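Come and help me listen to a river: part-time engagement officer, Tanui catchment 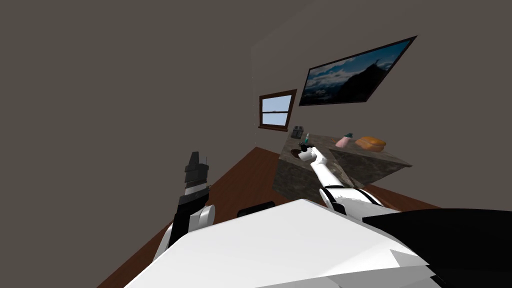
Water and Catchments / Current openings

Hi, I'm Kanini Mohamedi and I run the Tanui water-sharing project at Drultero. I'm looking for one more person to join us for the next stretch of it, and I'd love that person to be somebody who likes driving dirt roads and drinking other people's coffee.

Some background first. The Tanui plan sets out how much water can be pumped in a dry year and how much has to stay in the channel. It's up for review, and the draft changes have landed very differently depending on which end of the river you live on. Growers upstream around Plutavel worry about losing pumping days. Folks down at Stunora say they've been watching their waterholes shrink for years and want the low-flow rule tightened. I've read all 76 written comments we got in the first round (yes, all of them, some twice!) and most came from people who already know how to write a submission. I want to hear from everybody else before the second draft goes out.

So that's the job. You'd be out in the valley a good part of the week, sitting down with irrigators, graziers, town water users, fishing clubs and anyone else who'll have you. You'd write up what they say in plain words, check it back with them, and bring it to the modeling team so it gets used. You'd also help me run 4 open evenings, two at each end of the river, which mostly means setting out chairs and keeping the loud ones from eating the whole hour.

You don't need a science degree. I do need you to be able to read a flow chart without panicking, or be willing to let me teach you. It'll help a lot if you've lived or worked somewhere that irrigates. You should be comfortable with people who are mad at us – some of them have good reason – and able to write down a view you don't share without bending it. A driver's license is a must. We have a truck you can use.

The details: it's a six-month contract, three days a week, starting in May. Pay is $400 a day, plus mileage if you'd rather take your own car. The desk is in our Plutavel office, but you can write from home when you're not out on the road. If you own land or hold a pumping right in the catchment, please tell me up front. It won't rule you out, but it may change which meetings you cover.

To apply, send me a resume and one page on a time you had to explain something unpopular. Skip the formal cover letter. I'm usually at my desk before 9 a.m. if you want to call the Drultero front office and ask for me first. I'll get back to everyone who applies.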